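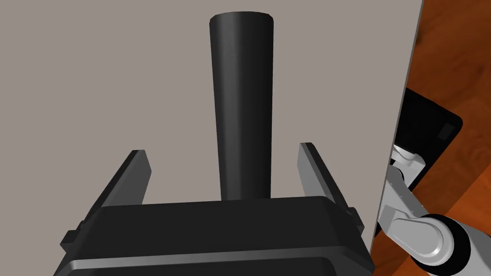
Sourdough hydration, batch two

Mar 3, 2026. Fed the starter at lunch and it sulked until evening. Doaa Tawfik says the kitchen is too cold. Doaa says this about every kitchen. Went to 80 percent hydration anyway, against advice, with the Skemel flour we bought too much of. Salt at 2 percent as before.

Dough spread across the bench like it was looking for the door. Four sets of folds, then three more out of spite. It held a shape for as long as I watched it and no longer.

Bulk ran long. Forgot to write down the start time, so the neat column I ruled for it stays blank. Tadhg, if you are reading this, yes, I know.
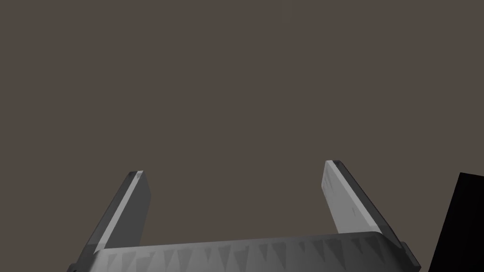

Gray fingers, angled up from the palm.

Left half the dough in the fridge for 48 hours, labeled, with DO NOT BAKE on the lid. Ailbhe baked it. Crumb was better than mine – tighter at the base, decent ear, crust a bit pale. She used the small Arnaud pot with the lid on throughout. I had mine off too early and got a very handsome brick.
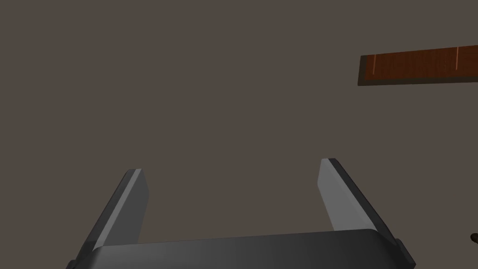 Next batch

Drop the water. Swap 100 g of the Skemel for rye and see if it has any flavor in it at all. Borrow the Arnaud pot before Ailbhe does. Write down the start time.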